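Vasos transparentes Godinho: mi opinión después de un verano entero

Llevaba tiempo buscando vasos de plástico que no parecieran de cumpleaños infantil, y al final me decidí por los Godinho, que encontré en la tienda de Storkeck una tarde de agosto en la que solo había entrado a por servilletas (ya sabéis cómo acaban estas cosas). Pagué 10 euros por el paquete y volví a casa tan contenta.

Lo primero que me gustó fue lo transparentes que son. Con agua fresca y una rodajita de limón quedan preciosos, y con horchata ni os cuento — mi cuñado Ksawery preguntó si eran de cristal. Pesan poquísimo, eso sí, y en la terraza, con viento, conviene llenarlos pronto.

Para servir uso un vaso de precipitados de vidrio, de los de laboratorio, que tiene un pico estupendo y gotea mucho menos que mi jarra Koltis de toda la vida. Os animo a probarlo, aunque al no tener asa hay que cogerlo con la mano bien seca.

Sobre mármol claro es donde más lucen, porque se reflejan un poquito en la superficie:

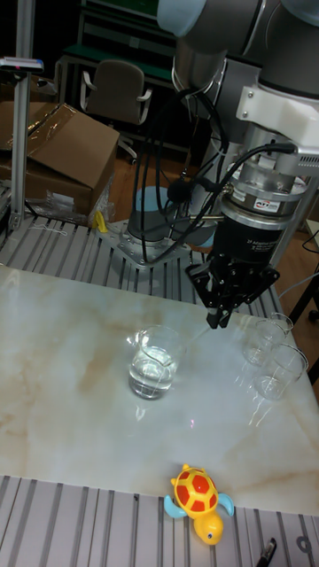

Limpieza y pegas

Los lavo a mano con agua templada y un estropajo blando. Con uno duro se rayan enseguida, os lo digo por experiencia. Le pongo un 8 al conjunto y ya tengo otro paquete apuntado para Navidad.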